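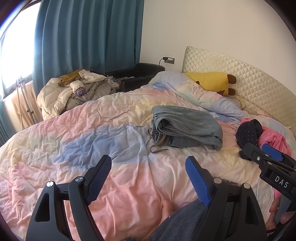 Selero asked, on reading our last report, whether folding on a bed gives results as even as folding on a table, and whether trousers should be counted apart from shirts. Both points are fair. In February we continued the laundry part of the Bukhari home tasks at Gerkdale, and trousers now have their own line in the table.

The grant paid for 20 sessions, of which five remain. The total of folded garments is 1,254, and 128 of these are jeans. Jeans take the longest time. The cloth is thick at the hems and the legs do not lie flat without help.

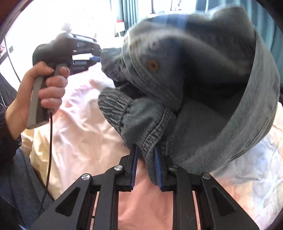

We also changed the order of work. The waistband is found first, then the legs are laid together, and only then is the garment folded into a rectangle — before, we often began from the hem and had to start again. Cords and straps remain a difficulty, and we have no fixed rule for them yet.

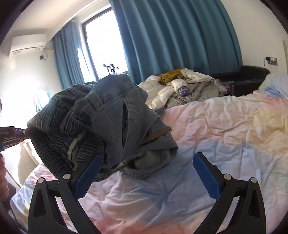 Jeans held up over the bed, with other clothing further back.

For the remaining sessions we ask Clelon to agree that knitwear is added. No extra money is needed for this change.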